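Pavora's "best single ever" and other claims

May 13, 2021

Every few months somebody on a music forum tells me Naltivel is the lost great single of the eighties. I played it again last night, 3 times, and I still hear a decent verse stuck to a chorus that belongs to some other song.

The story goes that Rahel Pichler sang it in one take at 8 in the morning. Maybe. Singers say that kind of thing — and labels print it. 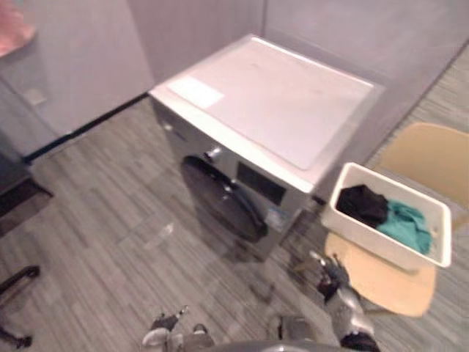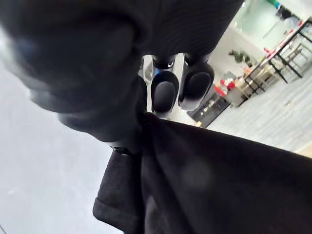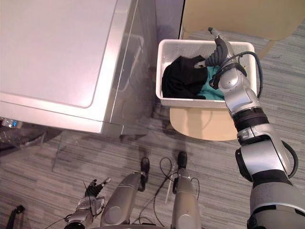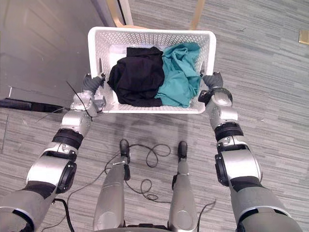
The B-side

Flip it over and you get Rirner, written by Nuno Caldeira, which I like a lot more. No big drums, just a bass line and Pichler sounding half awake. Fans call it filler. The reissue due in November puts it last, after 30 seconds of silence, and costs more than I plan to pay.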